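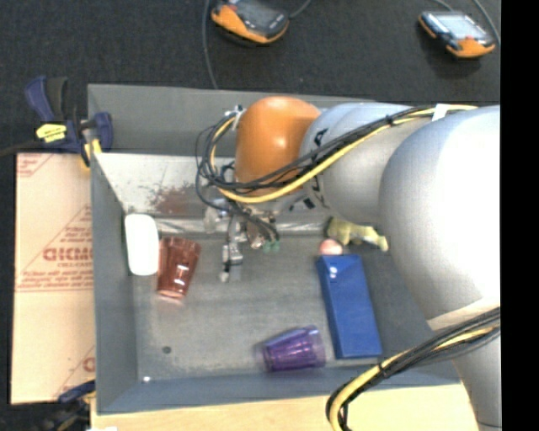 Daniyal Jatoi
Sport Statistics elective, final project report
15 August 2026

Does the bye week help? A look at the Gamden and District Football League

My question was whether a team that has just had a bye plays better the week after. Every coach I've ever had has said yes. My dad says no, they come back flat. I've wanted to settle this since under-12s, so getting to do it for marks was brilliant.

Where the scores came from

The league puts its old results up as scanned ladders and score sheets, one page per round. I typed in 338 senior matches by hand over the April holidays, which took way longer than I'd planned (the Flurthorpe pages are upside down for half a season). I left out finals, and I left out 2 matches that were called off at half-time for lightning.

For each match I wrote down the home team, the away team, the final score and whether either side had a bye the round before. That gave me 29 matches where one team was coming off a bye and the other wasn't. I was hoping for more, but byes only happen in years when the league has an odd number of clubs.

What I did

Just counting wins isn't fair, as a strong team will probably win with or without a rest. So for every team I worked out its average margin for the season and compared the post-bye margin with that. I also took off a bit for playing at home, using the average home margin across the whole league.

My favourite part was graphing it! I put every post-bye match on one chart with a dot above the line if the team beat its usual margin and below if it didn't. You can see straight away how messy footy is. Abera had one dot so far above the line that I had to change the scale, and the very next year they had one almost as far below it.

Results

Teams coming off a bye won 14 of the 29. On margin, they did a tiny bit better than their own average, less than a goal. I ran the shuffle test we learnt in class, where you hand out the byes at random and see how often you get a gap that big by luck. It came up all the time, so I can't say the bye did anything.

I also split the matches into early and late season. The late ones looked better for the rested teams, which would make sense with sore bodies, but the groups are so small that I don't trust it.

What I'd change

I'd love to add the Lemuvent league next door, as they've had a bye nearly every year. I'd also like to know who was injured, and the score sheets don't say. Dad has read this and says it proves him right. It doesn't, and I've shown him the chart twice.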